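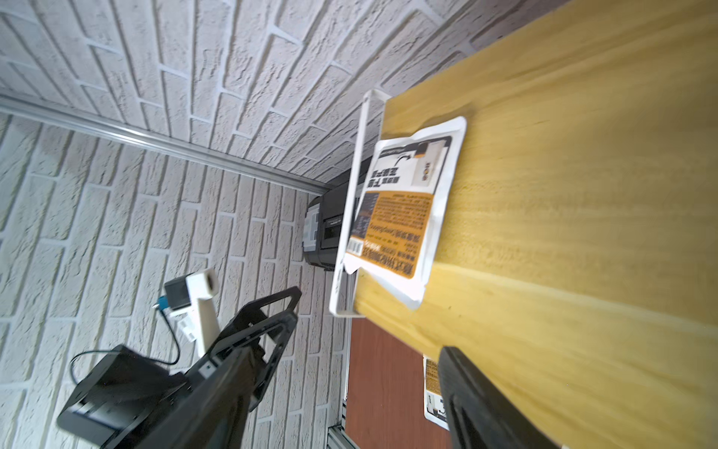
Call for Participants: Household Food Storage and Label Reading Study

The Cruickshank Institute for Household Research invites adult residents of Gastberg and Stindon to take part in a study of how packaged foods are stored, labeled and used in the home. The study will run for 8 weeks, beginning in February. Both renters and homeowners may apply, and households of any size are eligible.

Participants will keep a short weekly diary of the packaged foods they open, finish or discard. They will also attend two interviews, each lasting one hour, in which they will be asked how they read date marks, serving sizes and storage instructions. No special knowledge of food or nutrition is expected. 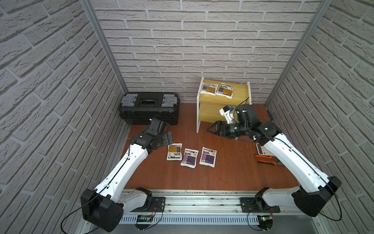
Black plastic toolbox and packets on a wood-grain floor.

Earlier work by the Institute dealt mainly with large suburban kitchens. The present study is concerned with smaller homes - studio apartments, shared houses and rooms with limited cupboard space - where food is often kept on open shelves or in the same place as other household goods.

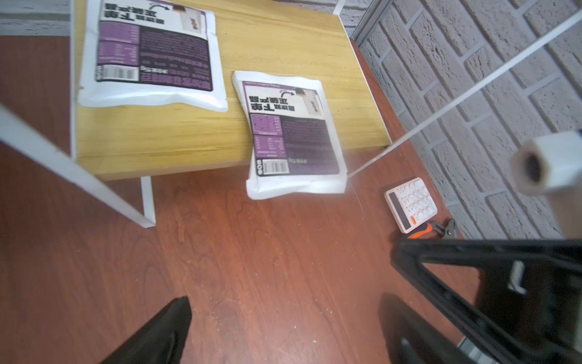 By the Study Office, Cruickshank Institute
Posted June 29, 2020

Applicants must be 18 years of age or older and must do at least half of the food shopping for their household. Persons employed in food packaging or food retail are not eligible. Households that regularly buy foods labeled in a language other than English are especially encouraged to apply, and interviews may be held with an interpreter on request.

Each household that completes the study will receive a payment of $525, issued after the second interview. Participants who withdraw early will be paid for the weeks completed. All diaries will be stored under a number in place of a name, and participants may ask for their records to be deleted at any time before the final report is prepared.
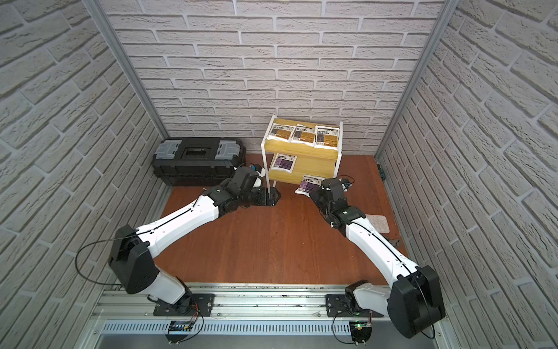

How to Apply

Application forms are available at the front desk of the Sturnier Building in Gastberg and at the public library in Stindon. Please quote reference 3839 on the form and on any letter to the Study Office. Applicants should list all members of the household and state the days on which they are free for an interview.

Selected households will be notified in writing within 4 weeks of the receipt of their form. Forms that arrive after all places have been filled will be kept on a waiting list, unless the applicant asks otherwise.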